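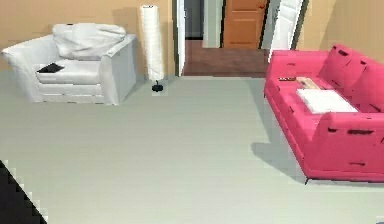
Picking things up off the furniture is a chore a ten-year-old can do badly in five minutes. I have been using it as my test for household robots since July, mostly in simulation, and I want to write down where it stands before I change the setup again.

The task is called Clear Seats. The robot starts in a living room, finds whatever has been left on the seating, and moves it to a drop point. It gets no list of objects and no map. It has to decide for itself what belongs on a chair (a cushion, a throw) and what doesn't. Each episode ends when the robot declares itself finished or the time limit runs out. I set the limit at 4 minutes, which is generous for a person and tight for anything with wheels.

I ran two control stacks. Castgate is the older one: a detector, a grasp planner and a navigation layer, all separate, with a state machine holding them together. Bekwood is a single learned policy that takes camera input and puts out base and arm motion. Each got 80 episodes with the same start positions and the same random seeds.

Navigation is close to solved at this level. Both stacks drove across open floor between an armchair and a sofa without trouble, and neither got lost near a doorway. Castgate stops too often to replan, and Bekwood takes wide arcs that would annoy anyone living in the house, but both arrive.

Detection is worse than I had assumed. A dark item on white upholstery is easy. A white item on a white chair is missed often enough to matter, and textiles confuse everything. Castgate's detector repeatedly proposed a rumpled throw as an object to be removed. You could argue that folding the throw is also part of the chore, but it wasn't the one I asked for.

Grasping is where most episodes end. Thin flat things on a soft seat are about the worst case for a parallel gripper. There is no side face to close on, and pushing down to get under an edge compresses the cushion. My cushions are rigid bodies with a friction value, so the simulator is kinder here than a real sofa would be. Even so, Castgate's planner kept returning top-down grasps on items wider than its jaws. Bekwood learned to slide an item toward the front of the seat and pinch the overhang, a strategy I didn't script and was pleased to see. It also slid a good number of items onto the floor and then declared itself finished.

Two items close together make it harder again. When one hides part of the other from the robot's point of view, the detector tends to merge them into one box and the grasp point lands on the seam. Driving to a second viewpoint fixes this most of the time. Bekwood never does it. Castgate does it only because I added a rule.
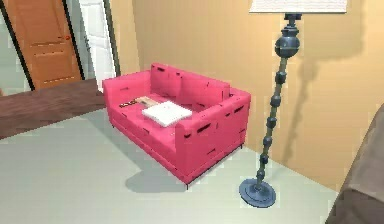

Morais wrote in after my last post on this: I'd stop grading the pickup and grade the whole room. A person tidying up doesn't care which grasp was used, only whether there is somewhere to sit afterward, and your score gives full marks to a robot that clears the seat and knocks over the lamp.

I accept the second half of that. The score did ignore collisions, and I have added a penalty for contact with anything that isn't a target. Floor lamps are the obvious hazard, as they stand near seating and the arm has to swing somewhere. I am keeping the per-item pickup score, though. A room-level pass or fail hides which part of the system broke, and I need that more than I need a headline number.

On the larger question of whether a machine can do this chore yet, my answer is no for an unattended robot in a home. With a known set of objects and a person who will pick up what it drops, maybe. The rendering also works against me: the sofa surface has dark patches that no real fabric has, and I don't know how much of the detection error comes from them.

Next I'm moving the same task to the Prurnisell simulator, which has deformable cushions and runs 3 times slower on my machine. I'll cut the episode count, keep the seeds, and leave the time limit alone. If the slide-and-pinch trick survives a seat that gives under load, I'll post the logs.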